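Your Sourdough Starter Questions, Answered
By Urmila Semwal
18 March 2022

Ever since we began handing out little jars of starter at the Codlow bakery counter, the questions have been pouring in, and I love every one of them (even the ones that arrive at midnight!). I've gathered up the ones I hear most and answered them the way I would if you were standing across the counter from me, so please forgive me if I ramble.

What do I do with my jar when I first get it home?

Take the lid off, give it a good stir, and feed it that same evening. Scoop out a spoonful of starter, put it in a clean jar, and mix in equal weights of flour and water until it looks like thick pancake batter. Leave the lid resting loosely on top and let it sit out on the counter overnight.

Does it matter which flour I use?

Less than you might fear. Plain unbleached all-purpose flour is what I use at home, and a handful of whole rye is a lovely treat when the starter seems sleepy. If you do switch flours, go slowly and mix the new one in over 3 feedings or so.

My kitchen is chilly. Will it still rise?

It will, only you'll have to be more patient than you'd like. Mine is happiest near 79 degrees, and in winter I tuck it inside the oven with just the light on. Please put a note on the oven door! I have baked a starter by mistake, jar and all, and I was sad for days. 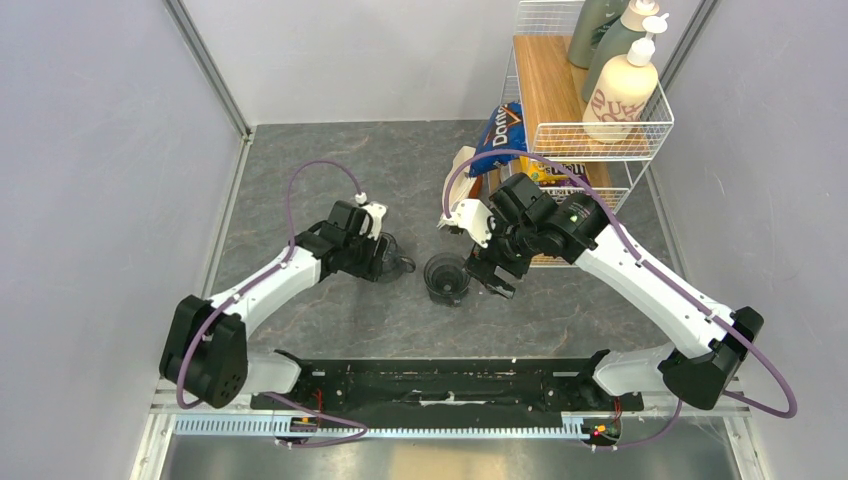 How often should I feed a starter that lives in the fridge?

Once every seven days is plenty. Let it sit out for an hour or two after feeding so it can get going, then back in it goes. If you're planning to bake, bring it out the day before and give it a couple of feedings at room temperature, and it should perk right up.

There's gray liquid on top. Have I killed it?

Almost certainly not! It's a sign your starter is hungry. Pour it off or stir it in, whichever you like, and feed it. Pink or orange streaks or fuzzy mold are another matter, and then you should throw the whole thing out and come see us for a new jar.

Can I give some of mine away?

Oh, please do. Naveen Vashisht, who bakes our morning loaves, shared his with 20 families on his street one June, and he still gets bread left on his porch.

Sign up for our newsletter to get new recipes in your inbox. You can unsubscribe at any time.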